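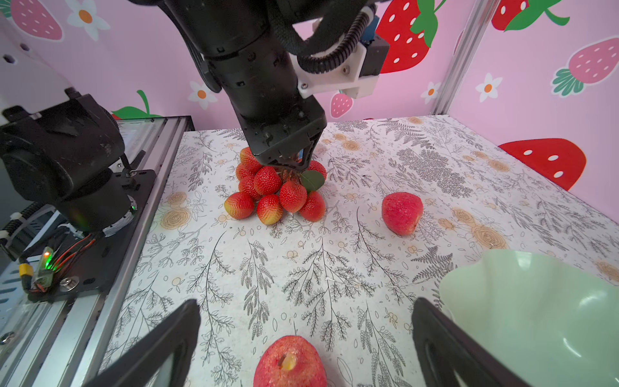
Shared workcell rules, draft 2 — comments please

kwadwo_asante
Posting the rules for the two-arm table before they go on the wall in May. Numbering is left over from the old Dumeck document, so don't write to me about the gaps.

Rule 4. One arm holds, the other waits outside the holding arm's reach until the grip is confirmed.
Rule 5. Cables get a strain relief and enough slack for full wrist travel. Check by moving the arm, slowly, with a hand on the stop.
Rule 7. Props are logged by type before a run. Fake fruit is a prop. A bowl is a prop. Your lunch is a hazard.
Rule 9. Printed brackets get their screws checked every Thursday.

brovach_beth
Rule 4 is going to kill us. Half of what we do is one arm on the bunch and the other coming in low for the loose strawberry. If the second arm has to stand outside like it's waiting for a dentist, that's one arm with an expensive audience.

tedeck82
Agree with Beth on 4. Disagree with whoever wrote 9, which I suspect was a committee of one. Every Thursday? Put a paint mark across the screw head and look at it before each run. Takes two seconds and you don't need a calendar.

kwadwo_asante
It was me. Paint marks are fine on metal. On a printed part the plastic can creep under the screw and the mark stays lined up like nothing happened. I want a driver on it.

tedeck82
Fine, a driver. Mark AND driver. I'll be insufferable about the mark.

gripper_widow
Can we talk about the tablecloth? There's no rule for it. Flowers and ferns all over the cloth, strawberries on the wall, strawberries on the table. I'm all for variety, but "background" should be a logged item same as the props.

brovach_beth
+1, and clamp it. A gripper pressing down on a bunch can drag cloth along with it, and then everything you measured is somewhere else.

kwadwo_asante
Adding cloth to 7, clamped and logged. For 4, how about this: second arm may enter the shared zone at reduced speed if its path was checked against the first arm's held pose. Otherwise it waits.

brovach_beth
"Held pose" meaning the pose it's in, or the pose somebody typed in last Thursday?

kwadwo_asante
The one it's in. I'll write that down, since apparently I have to.

gripper_widow
You do. I've met us.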